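# The Soap Drawer

My uncle Octavian Avram kept soap the way other men keep wine, and when he moved out of the big house in Broronach and into the two rooms over the bakery, the soap had to come along. He wouldn't hear of leaving any of it. I offered to pack the kitchen first, then the books, and he waved me off both times and pointed to the linen closet.

"Start there," he said. "The rest is only furniture."

So I started there. There were 113 bars, which I know only because he had them all written up in a ledger, with the town where he'd bought each one and what he'd had for lunch that day. He had lavender from a train station and tar soap from a man with a cart. He had a whole shoebox of hotel bars from the Willier, where he'd worked the front desk for almost 40 years and where, as far as I could tell, he had never once paid for washing his hands.

We did it at the big white table, because my aunt had always done her sorting there and it didn't seem right to do it anywhere else. He sat with the ledger open on his knees and I brought things over a few at a time, and he would pick one up and smell it and go quiet for so long that I'd think he had nodded off - and then he'd say "December, it was snowing," and set it down again.
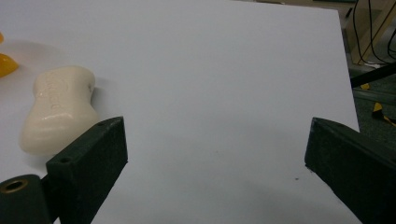

"Now that one," he said, when we got to the cream-colored bar with the narrow waist, "that one is your aunt's."

I asked him where it came from, and he didn't look in the ledger. He told me she had bought it the week they were married, from a druggist named Shirazi who closed early on account of the heat, and that she had thought the shape was so pretty she couldn't bring herself to use it. She put it in with her sweaters. Every spring she took it out, said this would be the year, and put it back.

"And you never used it either?"

"It wasn't mine to use."

He turned it over a couple of times and held it out to me, and I smelled it, and it smelled of wool and a little of the closet, and maybe, if I tried hard, of roses. I got out the tissue paper. He shook his head and put the soap in his shirt pocket, where it made a lump over his heart all afternoon, through the dishes and the lamps and the long argument about the rug.

That evening, when the last box was up the stairs, he went to wash for supper. I heard the tap run for a good while. Then he called out to ask whether I had seen a clean towel anywhere, and I went to look for one.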